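Moradura Forums > Wood and worktops > Finishes and repairs

Faint rings in a craft table top - sand or leave?

tealcaddy
We've got a butcher-block top that has been the shared craft table for 7 years. It's 2240 mm long and was finished with Jornum oil when we bought it, then topped up whenever one of us remembered. In September I gave it a proper clean, and with the clutter off it I noticed faint circular marks in the wood, more worn in than sitting on the surface. I've tried washing-up liquid and warm water, then white spirit on a rag. Neither did anything.

Before I get the sander out I'd like to know whether people think it's worth it. The table gets used for gluing, cutting out, painting and puppet-making, so it will never stay perfect. On the other hand, the rest of the top still looks good and the circles catch my eye every time I sit down. They're by the little green-yellow ball in the photo.
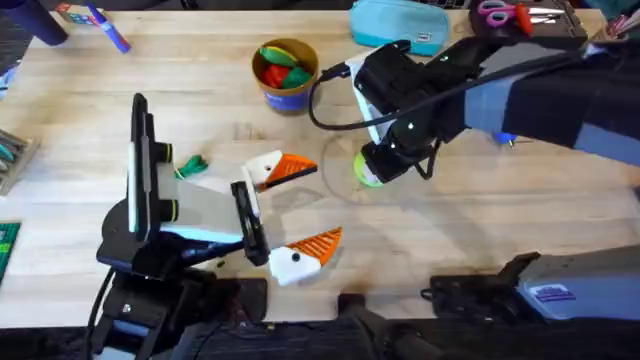

Ayantu Wubshet
I'd leave them. Pale wood shows every mark when the light is low and none of them by midday. If you sand one patch you'll have a light dish in the middle of an otherwise yellowed top, and then you'll end up doing the whole thing. Oil it and see what you think in a month.

plankton_rob
Disagree with leaving it. Worn marks hold dirt, and on a craft table that means paint. Go over the whole top with 120, then 180, then oil. It's a day's work at most. Mine was in a worse state than that and came up fine.

tealcaddy
Rob, did you do yours in place or take it off the legs? Ours is screwed up from underneath through metal brackets and I don't fancy moving it.

plankton_rob
In place. Dust sheet on the floor, extractor on the sander, window open. Take everything off it first, obviously.

Sisley
What makes round marks in the first place? If it's glue pots being twisted to get the lid off, you'll have new ones by Christmas whatever you do. We put a cork mat down for pots and jars and that stopped it.

tealcaddy
Could be pots. Could be the base of the old desk lamp, which used to get swivelled about. I don't really know. They were there when I cleared up and I couldn't tell you for how long.

hollyoakdrive
Have you tried a damp cloth and an iron? It works on dents because the fibres swell back up. It doesn't do anything for scratches. If you can feel an edge with your fingernail it's a scratch.

Ayantu Wubshet
Careful with the iron on an oiled top. I got a dull patch that way and had to oil over it twice before it blended in. Try it on the underside.

plankton_rob
An iron is fine if you keep it moving. I wouldn't bother with it for something this faint though.

tealcaddy
Fingernail test done. I can't feel an edge on most of them. There is one spot where I might be able to, but I may be imagining it.

Question about the oil. The Jornum tin says two thin coats. The man in Gebreyes, where I bought the last tin, told me 5 for a table that gets worked on. That sounds like a lot, and it isn't cheap.

hollyoakdrive
Two on bare wood, then one a year. Anything past the third coat was just sitting on top on mine and it stayed tacky.

plankton_rob
I did four. The last one was probably wasted. Wipe off all the excess after twenty minutes and it won't go tacky.

Sisley
Can we see more of the top? Hard to judge from one end whether it has yellowed unevenly. Also, are those bird heads for puppets? My lot would like those.

tealcaddy
I've put another one in, with the craft bits out. It looks blonder in the photos than I think of it. Yes to birds, they like anything with a beak here.

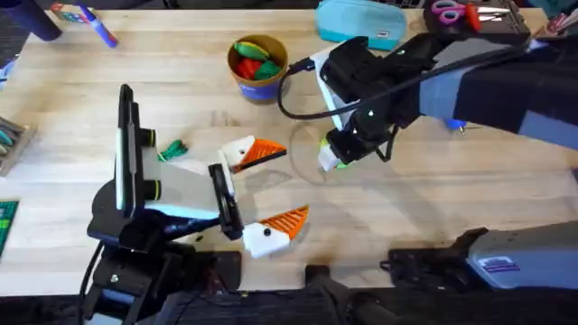 The table top with craft supplies on it and the two orange-beaked birds.

Sisley
Thanks. The colour looks even enough to me. I'd be with Ayantu on this, oil and leave it.

One other thing, there's a scrap of green something lying flat on the wood. If it's one of those twist ties, pick them up before you sand. I dragged one across with the sander pad and it left a long scratch that took more work than the original job.

tealcaddy
Noted, I'll run a hand over the whole top first. We get through a lot of small bits and they end up everywhere.

plankton_rob
Still say sand it. You'll be oiling it anyway, and old oil under new oil never looks as good as a fresh start. But it's your table.

Ayantu Wubshet
A light rub with a grey pad would be a fair compromise. It takes the grime off the surface without making a hollow, and the new coat goes on better. Go with the grain, full length, and don't stop over the marks.

tealcaddy
Right, I've got grey pads already so I'll try that, two coats of oil, and a cork mat for the pots. If the marks still annoy me after that I'll borrow the sander. Does anyone know if the mat will leave a pale square under it?

Sisley
Ours did. Move it about a bit.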